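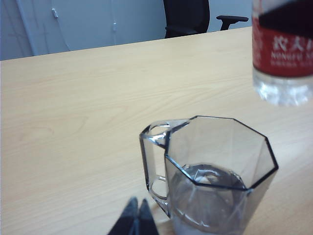 Figure 2. A clear eight-sided glass mug on a pale wooden tabletop.

4.2 Where the reports put the driver

We read 488 local news reports of road collisions in Brisent and Vadanton. In most of them the vehicle did the work. Cars mounted kerbs, left carriageways and, in 36 reports, "lost control", a misfortune that never seemed to befall whoever was steering. Drivers turned up later, usually in the paragraph on charges.

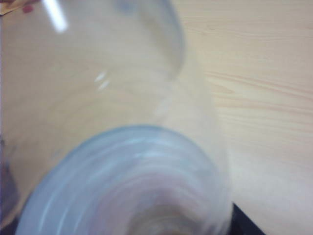
Police notices explain part of this. Filali's earlier study of the Ezzat press desk found whole sentences passing into print untouched, spelling mistakes included, and our own coding agrees. Reports filed after 10 at night kept closest to the notice. The Pekness weekly was the exception and named a driver as the subject of the first sentence in all nine of its reports. It also goes to press on a Tuesday, by which time somebody has generally been charged.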